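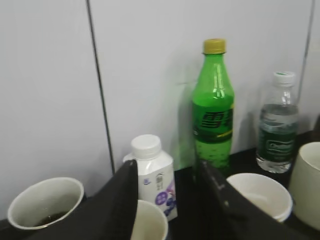

The registration form for the Gitmont rehabilitation conference had 51 fields, and Hildegard Albers completed them in order. Field 12 asked for the title of her talk. She entered "Timing error in auditory cueing after stroke" and saved the form at 4.10 in the afternoon.

The talk depended on a device called the Sulance, a foot sensor which compared each step with a beat played through headphones. It reported the difference in milliseconds. Hildegard had 299 recorded sessions, all from one clinic, and in every one of them the patient stepped slightly before the beat. The mean was stable. It did not change with age, with the side of the lesion or with the tempo.

She checked the sampling rate, which was 1,000 readings a second, and then the cable. She sent the file to the co-author and went home.

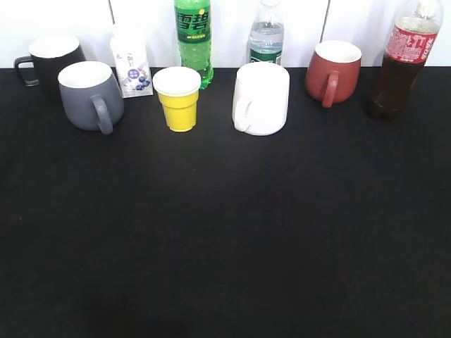
Asnakech Tsegaye replied overnight that the patients were not early, the beat was late, and that the headphone driver held each sound in a buffer before playing it. Had anyone put a microphone against the earpiece?

Hildegard had not. She did so the next morning - the delay was the same as the mean, to within 2 milliseconds. She subtracted it from all the sessions and plotted them again. The points lay on both sides of zero, as they would for anyone walking down a corridor.

She opened the form. The title could no longer be edited. An early fee had been charged, and a speaker's badge would be posted to her.

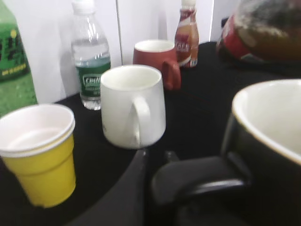 Kunach, December

The Gebreyes clinic kept the sensor in a drawer beside the treadmill. Hildegard signed for it, fitted it to her own left shoe and walked for ten minutes with the corrected driver. She was early by a small amount. She changed the battery, wrote the figure in the log and started again from the door.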